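I got lost twice finding Mivono. It has two rooms above a tile shop in Sumham, up a staircase with a bicycle on every landing, and when I finally arrived Kalliopi Nikolovski had already made the tea.

She's been working on household machines for 7 years, and I wanted to ask her the thing my mother asks me every time I write about robots. Can one tidy the kitchen yet?

"No," she said, and laughed. "It can tidy your kitchen if you stand next to it and you don't have much in your kitchen."

She was cheerful about it, I should say. Her colleague Amedeo Zanetti was less so. He had spent the morning going through August's numbers and kept coming back to them. They'd set 408 pick-up jobs that month, all ordinary stuff like cups, bottles and socks, and 165 had needed a person to step in.

"People think the heavy lifting is hard," he told me. "Give me heavy! A box is lovely, a box has corners. Clear plastic is what ruins my day – the camera looks straight through it, and if you squeeze too hard the sides give."

So a lot of what they do is show the thing how. Somebody takes a gripper in their own hand and does the chore with it, over and over, and the software learns from the recordings. 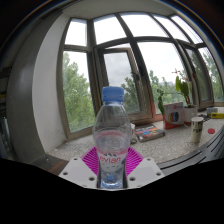
*A water bottle between the fingers of the hand-held gripper, by the window.*

I had a go myself and was dreadful. You'd think you could pick up a bottle with anything, but without fingertips I had no idea how hard I was pressing (Kalliopi says everybody goes too hard at first, then too soft). After 80 tries, she reckons, most people stop thinking about it.

What about shops, I asked. They ran a trial last year with Tiongson, who wanted shelves filled overnight. "Shelves were fine," Amedeo said. "Then someone left a coat on one."

Kalliopi thinks a machine that clears a table and loads a dishwasher will come before one that can put the shopping away. "The table's a small world. Shopping is bags inside bags, and eggs."

Would she have one at home? She had to think about that. "For the floor, yes, I've got one for the floor. It's under the sofa at the moment and I haven't had time to get it out."

Amedeo walked me down past the bicycles afterwards, still talking about socks.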